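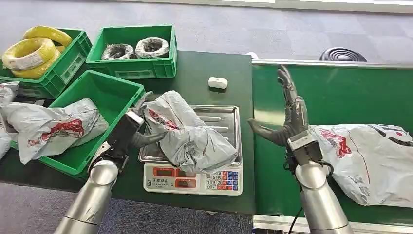
Gerardo Fiore wrote in to argue that weighing every parcel is a waste of a morning, and that a packer with a good eye can tell a light bag from a heavy one by lifting it. I disagree. A good eye is fine until a coil of wire goes into the bag. Wire is denser than it looks, and two coils of the same width can differ by 200 grams. The carrier charges for those grams whether we noticed them or not.

The scale should stay on the packing table, close to the work. If it lives on a shelf, people stop using it by Sunday. The same goes for crates. Green plastic ones are cheap, they wash easily, and they can be moved when the order changes – a fixed rack can't. 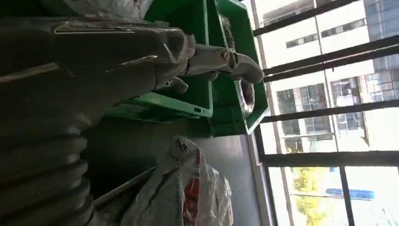

I would also keep one kind of goods to a crate. At Tronmont we mixed them for 15 days to save room, and returns went up. Customers who had ordered one cable got another, in a bag that had been sealed and labelled correctly in every other way.

Bags are the weaker part of the job. A soft bag creases, the label creases with it, and then it won't scan. Press it flat first. Concetta Donati prefers boxes for everything, but a box costs us 60 pence and mostly holds air.
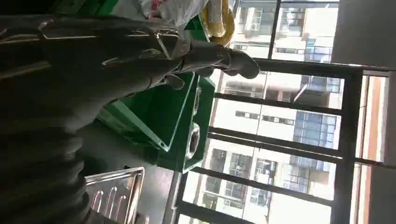 Bags and a green crate by the window.

Boxes are right for anything with corners. For coils I would stay with bags, and weigh each one.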